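Pre-loading inspection, bulk carrier Lasotholm, Clanutgate ore berth
Checklist with surveyor's comments
June 20, 2018
Surveyor: Beca Maddocks, for the charterer

Marked OK, NOT OK or NOT SEEN. Where I have written NOT SEEN it means I was told the item was fine and did not get to look at it myself. Please don't change these to OK in the summary copy, as happened last time.

1. Holds and hatch covers

1.1 Holds swept and dry – OK. All seven entered. Number 4 had a handful of old cargo behind the lower ladder platform, which the crew removed while I stood there.

1.2 Bilge wells clean, covers burlapped – OK in 1 to 6. NOT OK in 7, port side. The well was clean but the strainer plate was sitting on top of a rag. I was told the rag was "part of the arrangement." It is not on the drawing.

1.3 Bilge suctions tested – NOT SEEN. The log says tested the previous evening in all holds, every entry in the same pen and the same handwriting, five minutes apart. Pumping seven holds five minutes apart would be quick work. I asked for two to be run again and was offered one.

1.4 Hatch cover seals – OK with remarks. The rubber on number 2 is new. The rubber on number 3 is described as new. I could press a thumbnail mark into it and the mark stayed. Hose test done on both. No water came through on number 3, so it passes, but I would not want to hear it called new again in August.

1.5 Hatch cleats – NOT OK. Two seized on number 5, forward side. Grease had been put over them, generously.

2. Access and walkways

2.1 Gangway rigged, net in place – OK.

2.2 Gangway safe load posted – OK. The plate says 400 kg. The mate thought it was higher. Go by the plate.

2.3 Hold ladders – OK in 1, 2, 3, 5 and 6. In 4 a rung is bent, third from the top of the lower section. It was on my last report as well, with "repaired" written beside it by the managers. I have seen the rung and it is the same rung.

2.4 Enclosed space permits – NOT OK. Permit for hold 7 was filled in with gas readings before the meter had come down from the office. When I raised it the readings were crossed out and replaced with identical ones. Oxygen was normal on my own meter at three levels, so nobody was in danger, but a permit filled out in advance protects no one. 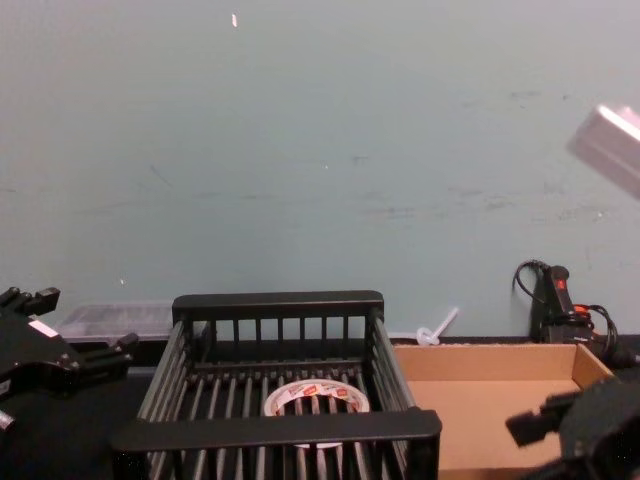

2.5 Lighting in duct keel – NOT SEEN. The hatch was blocked by mooring rope and I was asked whether I really needed it. I did.

3. Loading plan

3.1 Plan on board and signed – OK. Signed by the master and the terminal.

3.2 Plan matches terminal copy – NOT OK at first look. Ours had the second pour into hold 3 at a different tonnage from theirs, a gap of 700 tons. The terminal said ours was an old version. The ship said theirs was. Yeoh in the terminal office printed both with the time showing and the ship's was the older one. Replaced and signed again before I left.

3.3 Deballasting sequence agreed – OK on paper. I am doubtful about the rate. The plan assumes both ballast pumps at full output from start to finish, and the logs for the last two calls show one of them being stopped to cool. Suggest the loader is told to expect a pause.

3.4 Draft marks readable – OK aft and midships. Forward port side is faded. Readable from the launch, hard going from the berth.

3.5 Moisture certificate for cargo – OK. Sample date is within limits. I note there has been heavy rain on the stockpile and nobody could tell me whether it was covered. A can test should be done during loading whatever the certificate says.

4. Fuel and engine room

4.1 Bunker hoses and drip trays – OK.

4.2 Emergency stops labeled – OK. Tested from the deck station only.

4.3 Fuel-saving device log – see comment. The owners have fitted the Flivumberg trim system and their cover letter credits it with a large cut in fuel burned per voyage. The log has readings for the loaded leg only, and that leg was run slower than the one it is compared with. Any ship burns less when you slow it down. I have no opinion on the device until somebody shows me two voyages at the same speed.

5. Result

Fit to load holds 1, 2, 3, 4 and 6. Hold 5 after cleats are freed, hold 7 after the strainer is refitted without the rag and a proper permit is raised. Ladder in 4 to be repaired before anyone goes down it at the discharge port – repaired with a welder, and a photograph sent.

Items 1.3 and 2.5 remain open. A phone call saying they are done will not close them.

B. Maddocks

Clanutgate Marine Survey Office | Contact the duty desk | © 2018 | Back to top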